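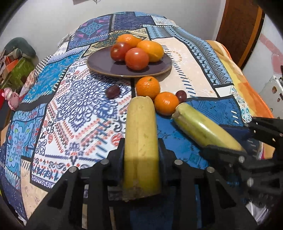 FST 164: Postharvest Handling of Produce
Handout 3. Bananas: Ripeness, Stems, Bruising and Table Sorting
Revised Jan 15, 2025

Scope

This handout covers the handling of single bananas, known in the trade as fingers, after they have been separated from the hand. Cluster and carton handling were covered in Handout 2. Bring a printed copy to the practical, together with your grading sheet. The plantain material has moved to the September offering of the course and will not be tested this term.

1. Parts of the fruit

The following terms are used in the grading sheet and in the lab report.

Finger: one fruit.
Hand: a group of fingers joined at a common crown.
Crown: the pad of tissue left when the hand is cut from the bunch stalk.
Stem or neck: the narrow section between the crown and the edible part.
Blossom end: the end opposite the stem, usually dark and blunt.
Ridge or angle: a lengthwise edge in the peel. Ridges are sharp in immature fruit and flatten as the pulp fills out. Some ridging remains on many varieties at full ripeness and is not a defect.

Do not use "top" and "bottom" in the report. A banana hangs with the blossom end pointing up, and the two words have caused grading errors in earlier terms.

2. Color stages

Peel color is scored against the card in the lab folder. We use a seven-step scale.

1 Green throughout
2 Green with a trace of yellow
3 More green than yellow
4 More yellow than green
5 Yellow with green at the ends
6 Yellow throughout
7 Yellow with brown flecks

Score the whole peel, turning the fruit once. A finger that is green along one side and yellow at one end does not fit neatly into any step. In that case record the step that covers the larger share of the peel and write "uneven" in the remarks column. Do not average the two sides and do not enter half steps.

Color reads differently in shade. The underside of a fruit, or the side turned away from the window, will look one step riper than it is. Score under the bench lamp.

Gloss is not scored. A bright highlight on smooth peel can hide light green, so tilt the fruit until the highlight moves before reading the color beneath it.

3. Ends

Stem condition is recorded separately from color. Three entries are allowed.

Cut: squared off with a blade. The face may be brown and rough once it has dried. Brown on a cut face is normal and is not counted as decay.

Torn: pulled from the hand. The edge is ragged and strips of peel may be missing. Check whether the tear has reached the pulp. If pulp is exposed, the finger goes to the immediate-use group regardless of color.

Split: the neck is cracked lengthwise but still attached. Treat as torn if the crack opens when the fruit is lifted.

Softening, wet tissue or visible mold at either end is decay, and the fruit is removed from the set. A dry, dark blossom end is not decay.

4. Marks on the peel

Flecks are small, flat and tan to brown. They appear with ripening and do not indicate damage to the pulp.

Scars are rough and corky to the touch. They form while the fruit is still growing and do not change in storage.

Bruises are darker, with soft tissue below the surface. Pressure bruises often take a day to show. A finger that looked clean at the first reading may therefore be marked at the second, and both readings must be kept. Do not correct the earlier one.

Rub marks are dark streaks with no softness underneath. They are usually found along the ridges.

If the type of mark cannot be decided by eye, press lightly beside it, once, with the flat of the thumb. Repeated pressing is itself a source of bruises.

5. Holding and setting down

Hold the finger at mid-length with even pressure on both sides. Grip flat sides where the fruit has them. Do not lift by the neck, which is the weakest point and tears easily in ripe fruit.

Lower the fruit until it touches the surface before releasing it. A drop of a few inches is enough to bruise stage 6 and 7 fruit. Lay curved fingers on their side. Straight fingers roll, and should be set with a ridge or flat side down.

Place fruit so that no two fingers touch. When moving fruit to a plate, put the far side down first and work toward yourself, so that your sleeve does not pass over fruit already placed.

6. Table surface

A bare hard bench is not used for stage 5 and above. Cover it with a single layer of clean cloth, pulled smooth. Folds and thick seams leave pressure lines if the fruit rests on them overnight. Any washable cotton is suitable, and the print does not matter for handling, though color readings should be taken over the white card because yellow or green cloth affects the eye.

Lab cloths are the Stisia ones in the lower drawer. Return used cloths to the bin by the sink. The Sjöberg trays are for citrus only.

7. Sorting procedure

Step 1. Write the fruit number on the grading sheet. Do not write on the peel.
Step 2. Record the stem entry: cut, torn or split.
Step 3. Record color, one side and then the other.
Step 4. Record marks by type. Length is needed only for bruises.
Step 5. Assign a group.

Group A, hold: stages 1 to 4, no exposed pulp.
Group B, ready: stages 5 and 6, no bruise longer than the thumb is wide.
Group C, immediate use: stage 7, or any stage with exposed pulp or a longer bruise.

Keep Group A away from Group C. Ripe fruit gives off ethylene and will bring the green fruit forward. The groups may share a bench for the length of the practical but not overnight.

8. Storage between readings

Groups A and B stay at room temperature, out of direct sun. Chilling green bananas turns the peel dull gray-brown and may stop them from ripening normally. Group C may be refrigerated. The peel will darken in the cold while the pulp stays usable, so color is not scored after refrigeration.

9. Report

Submit the grading sheet and one page of comments. State the number of fingers graded, the group totals, and any fruit whose group changed between the two readings, with the reason. The limit is 3,000 characters, tables excluded. Late sheets are accepted only with both readings complete.

Next handout: citrus rind disorders.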